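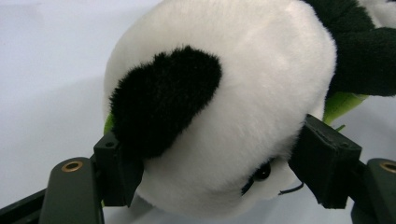
Start with the drains, not the patio. Everyone wants the patio pictures, they can wait. Slide 1 stays up while people sit down, say hello, say who I am, thanks to Rosângela Fagundes for the room and the projector. Then: rain has to go somewhere. If you want a way in for the ones at the back, black and white, like the panda's ear against its head, that's how clear the line between wet and dry ground should be on your plan. Pencil it in before you buy one slab. Move on quick.

## Why gardens flood (5 mins)

- House on Marinho Road, built 1925, clay soil, slopes gently back TOWARDS the kitchen. Nobody's fault, just how it was left.
- Old patio laid over the air bricks. Ask for hands up, who knows where their air bricks are?
- Two downpipes into one gully. Gully full of moss.
- Owner had three quotes for damp treatment. Damp was the patio.

Pause. Let them write that down.

## Falls and levels

Finished paving wants to be at least 150 mm below the damp proof course. Say it twice. Fall away from the house, 1 in 60 for smooth slabs, a bit steeper for riven stone becuase water sits in the dips.

Show the string line. Two pegs, a line level, a tape. You don't need a laser for a small back garden, hire one if it's bigger.

If the ground falls the wrong way: channel drain along the house wall, or dig out and start lower. Digging out is the better job. Costs more in skips. At Marinho Road it was 600 mm at the deep end and we hit the old path underneath, had to go round it.

## French drains

Trench, membrane, gravel, perforated pipe, more gravel, fold membrane over. Draw it on the flip chart, the slide is too small.

Common mistakes:

- no fall on the pipe
- wrong gravel, needs to be clean, no fines
- membrane left out "to save money"
- pipe goes nowhere (seen this more than once!!)

Where does it go? Soakaway if the ground will take it. Clay often won't. Do the hole test, fill it, let it drain, fill it again and time it. Soakaway at least five metres from the house. Never into the foul sewer without asking.

## Costs

Read from the sheet, don't guess. Marinho Road: 25 metres of drain, membrane and pipe came to £272 from Bralto, gravel extra, labour extra. Feltis do the channel grates, slower delivery but they sit flatter. Somebody will ask about Ernton. Haven't used them, say so.

Prices are from September 2026, tell them to ring round.

## Before you dig

Cables and pipes. Get the plans, hire a detector, hand dig near anything marked. Check with next door if the water will end up nearer them. Front gardens: permeable surface or you may need planning permission, check with the council.

## Finish

Back to the Marinho Road photos, before and after. The "after" was taken in November following a wet fortnight, point at the wall, dry right down to the gravel.

Questions. Likely ones:

- Block paving over old concrete? Not unless the levels work and the concrete drains.
- How often to clean the gully? Spring and again once the leaves are down.
- Can I do it myself? Yes for the trench, get help with levels if your not sure.

Handouts on the table by the door. Take the line level home this time.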